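Can a Robot Do My Chores Yet? Your Questions, Answered

We get a lot of mail about this at Benel, most of it from people who have just seen a video of a machine folding a T-shirt and want to know when they can have one. I've tried to gather the questions that come up most often and answer them the way I would if you were sitting in my kitchen. If yours isn't here, please write in! I do read everything, even if it takes me a while.

So, is there a robot I can buy that does the housework?

Not all of it, no. You can buy machines that vacuum and mop, and many of our readers love theirs (mine gets stuck under the same chair every morning and I've grown fond of it anyway). A machine that walks or rolls through your home, picks up whatever has been left lying about and puts it where it belongs is still mostly a lab project. There are early ones, but I wouldn't rearrange your closets for them just yet.

Why is tidying up so much harder than vacuuming?

A vacuum only has to cover the floor. Tidying means taking hold of things, and the things in a house are wildly different from one another. A toy car keeps its shape wherever you pinch it, but you'd like the paint and the little wheels to survive. A sock weighs next to nothing and won't break, yet it bunches and sags into a new shape every time it's touched, so the machine can't count on it looking the same twice. You and I switch between the two without a thought, and a robot has to learn both.
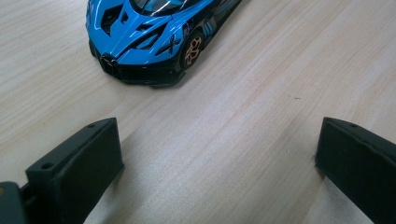
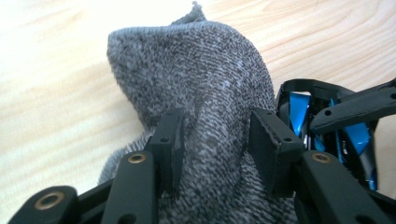

What about laundry, start to finish?

Laundry is really a string of small jobs, and some are much closer than others. Lifting one piece of clothing off a flat surface is something the better grippers handle fairly well. Finding the other sock, turning a sleeve right side out, or telling a clean towel from a dirty one is a good deal further off. Sachiko Ogura, who answers our technical mail, likes to remind me that folding a shirt laid out flat and folding a shirt from the bottom of a heap are two separate problems, and the videos nearly always show you the first.

Are shops and factories further along?

Yes, by quite a distance. On a shop floor the same part tends to arrive in the same place, facing the same way, all day long. Cleiton Queiroz runs the packing line at Macedo, and he told me in May that their machine does fine with boxes and still hands anything soft or floppy over to a person.

Will it break my things?

It might, so start with what you wouldn't mind losing. Keep glassware and anything with sentimental value out of reach until you trust it.

Should I wait or buy something now?

If your floors are the chore you hate, go ahead and buy. If it's socks and toys, I'd wait and see.

Last updated 12 June 2024

Contact Benel | Copyright 2024 Benel | Back to top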